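Handout 2: The Shelving Fault
Sunday, December 27, 2020

Read before the January lab. The task is dull on purpose: pick a book off the white table, put it in the file organizer on the green one. Our Jaramillo controller did this 21 times in a row, and then we told people it worked.

On the next run it reported "placed" with the book still in its grip. The log has 2,761 lines and every one of them is cheerful.
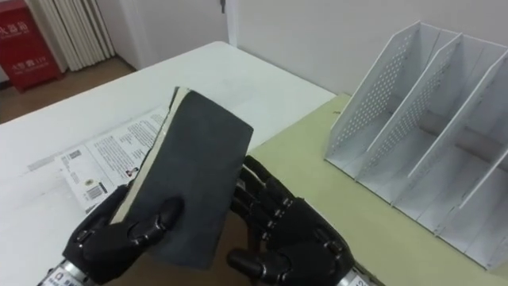
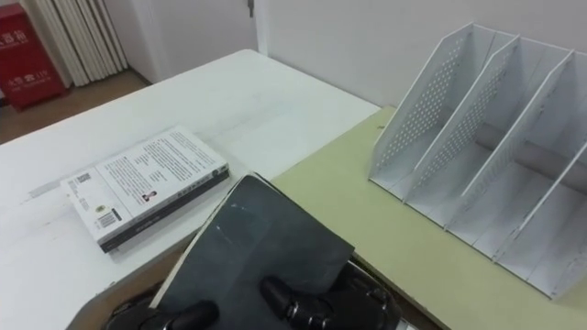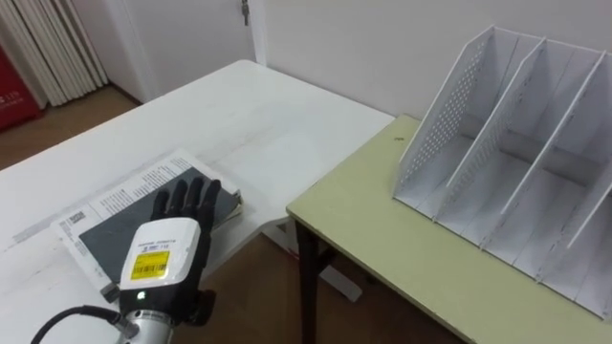 Book handling at the two tables, organizer on the green one.

What went wrong, as far as we know. The release check read finger current only. A thin book gives so little current that the threshold (set by guesswork, mine) called it an open hand. The arm then set off for home at full speed, book included. The stop button was pressed after 2 seconds, a long time if you are standing next to it.

Changes for January:
Release needs finger position and current to agree.
Speed stays capped at up to 26 percent until they do.
One person holds the stop button and does nothing else. Checking your phone is something else.

Bring a one-page fault tree. "Software" is not a root cause, though I will get several.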